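Home > Robot Learning > Data collection

Recording phone and cable handling with two arms: how messy should the table be?

Posted by Irside, May

We are collecting teleoperated examples for a policy that is supposed to pick up a phone, find the right cable and plug it in. The setup is two arms on one rail with red wall panels around the table, a camera on each wrist and a fixed one above. I have 70 episodes so far and the plan is to reach 205 before the first real training run.

The instruction I was given is to "keep the table realistic", so there is a lot on it besides the phones. What I can't decide is how much of that should change between episodes. At the moment I move everything by hand whenever I feel like it, which is not much of a method. A typical starting layout as the wrist camera gets it:

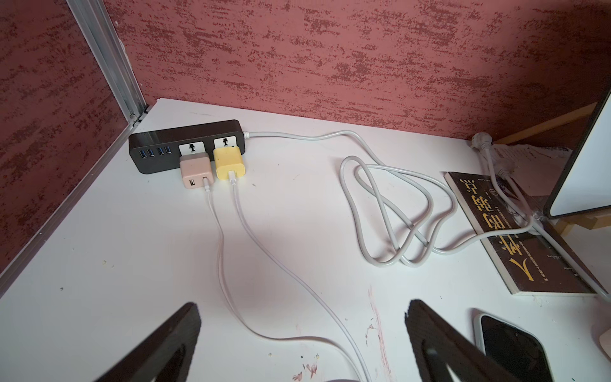
Wrist view. Both chargers in the strip, cords over the desk.

The early test model (trained on the first 4 hours of recordings) does fine reaching for a phone. It goes wrong at the cable. It will follow one white cable toward the plug end and then switch to a different white cable where the two cross. My operator, who is better at this than me, almost never makes that mistake, but he is watching the real table and the model only gets the camera streams.

The other trouble is what the arms do while one of them is waiting. Sometimes the operator parks the second arm well back, sometimes he leaves it hanging over the next phone. Both look fine to me when I review them.

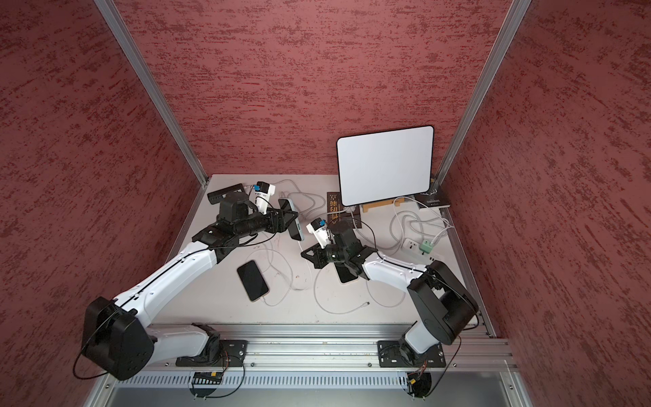

Fixed camera. Left arm has a phone up on its edge, right arm is over another one.

So: do I clean up the table and add the clutter back later, or keep recording as is? And does the idle arm matter? I would like to settle it before I record the other episodes, as each one takes the operator a few minutes plus the reset.

Wumpini Amissah

Keep the clutter, but stop changing it by mood. Write down a short list of layouts before the session and work through it. We used a spreadsheet with one row per episode: which phone, which cable, where the strip goes, what is lying near the back. Ten layouts repeated with small shifts gave us far better results than a hundred random ones, mainly for the reason that we could tell afterwards which layouts failed.

For the cable switching, look at your own recordings from the wrist cameras only. Turn off the fixed view and try to say which cable goes to which phone. If you can't do it in the first few seconds, the model can't either, and you want the operator to lift or drag the cable a little before grasping so that the two separate. He will not like it, it feels slow. Ask for it anyway and label those episodes so you can weight them later.
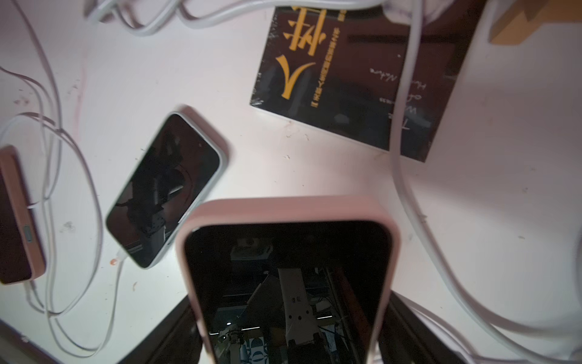

Phone screens are the next thing I would check. When they are off they act like mirrors, and in a wrist view the biggest moving thing can be a reflection. The pink-cased phone between the fingers there has the white arm running right up the middle of its glass, and the mint one next to it is picking up dark shapes of its own. We had a policy called Nevden that would hesitate over any glossy surface, and I put it down to this. What helped was recording the same layout with the screens on, with the screens off, and with a few phones face down. You don't need equal numbers. I would give over 100 of your episodes to the plain screens-off case and split the rest.

On the idle arm, pick one rule and hold to it. Ours was that the waiting arm returns to a fixed rest pose unless it will be used in the next step. If it hovers in half the episodes and parks in the other half, the model learns something in between, and that tends to be a slow drift toward the middle of the table. 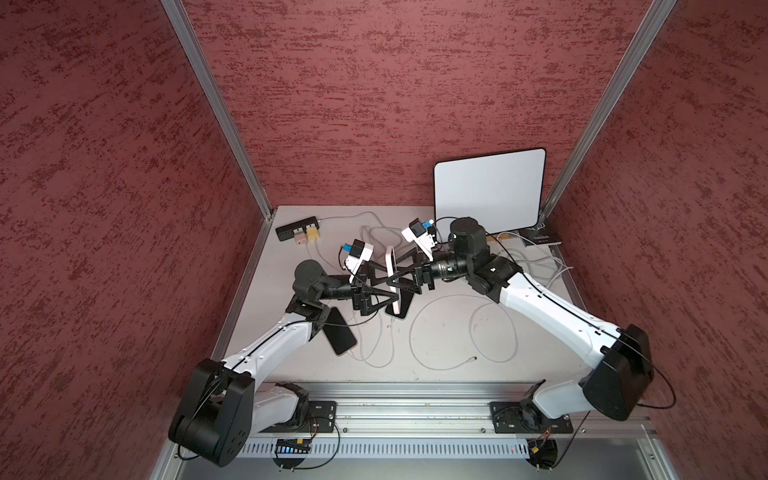

Handovers are the exception. If you have any step where both grippers come together, the second arm has to start moving early, so mark that part of the episode as its own segment. Then you can keep the rest rule for everything else. I would also throw out handovers where the operator regrips more than once, at least for the first run. You can put them back in when you want the model to see recoveries.

Addo

Just record more. 205 is nothing for a two-arm task. We had the same cable thing and it went away with more data, never found out why.

Darkby

Agree with Wumpini about the spreadsheet, less so about dragging the cable first. We tried it and the policy started dragging cables that were already separate - it did it every single time, even with one cable on the table. If you go that way, make sure a good share of the episodes have a clear cable and no drag.

Also check that your wrist and fixed streams are in sync before you record anything else. Ours were off by a few frames for most of a month, and what looked like bad grasp timing was really the recorder. Clap the fingers shut in view of both cameras at the start of each session and compare the frames. Takes a minute.

Irside

Thanks. I ran the sync check this afternoon and the left wrist is two frames behind, so that gets fixed first. Going with a fixed rest pose and a layout sheet after that. I'll do a small batch with the drag and a small batch without, and post which one is worse.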